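February 5, 2024. Open day, sim bench

Notes while it's fresh. Doors opened at ten and Gordon Chan had the Stuvarden scenes loading before I'd found the extension lead. Visitors came through in three groups, the last one much bigger than we planned for, so the back row watched on the wall projector and missed the keyboard end of things. Next time put the operator up front.

We ran everything from the wrist view this year and I'm so glad we did. Last August we showed the wide room view and people were polite about it. With the wrist view they lean in! A kid in the second group kept tilting her head to match the arm every time Gordon rolled it, and then her dad started doing it too.
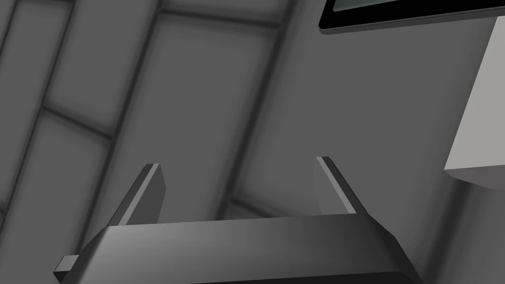

Started each run in the grey room with the fingers open, then handed the controls around. 90 seconds a turn was too short. Most people spent the first 30 just working out which way was up, and fair enough, so did I when I started. Rosaire Hawthorne suggested a practice lap with nothing to pick up, and we switched to that for the last group. Much calmer, fewer people steering into the wall.

The card and phone task was the favourite by a mile. It's only things on a floor next to a set of drawers, but everybody has dropped something beside furniture and knows the feeling. Good arguments about which to go for first. One fellow from Poirier wanted to come in flat and slide the card out from beside the phone. Gordon thought you'd have to shift the phone. Both want to come back and try it properly, and I want to be there when they do.
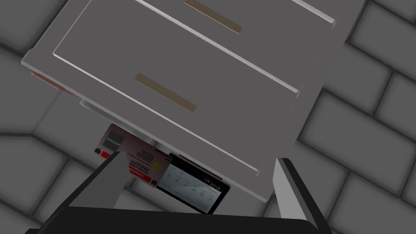

Card and phone task, wrist view, fingers open. Phone clock reads 10:09.

Questions worth keeping:
Does the arm know what a card is, or only where it is? (Ask Rosaire to write up her answer, it was better than mine.)
Why is the floor so puffy looking? It's the tile shading. Gollcombe texture set, could swap it.
Can you feel the grip? No, and several people wanted to. Look at the Zirnedero hand controller again.

To do: reprint the handout, we went through all 100. Save Gordon's key bindings before someone resets that machine. Longer turns. Second chair for the operator's desk.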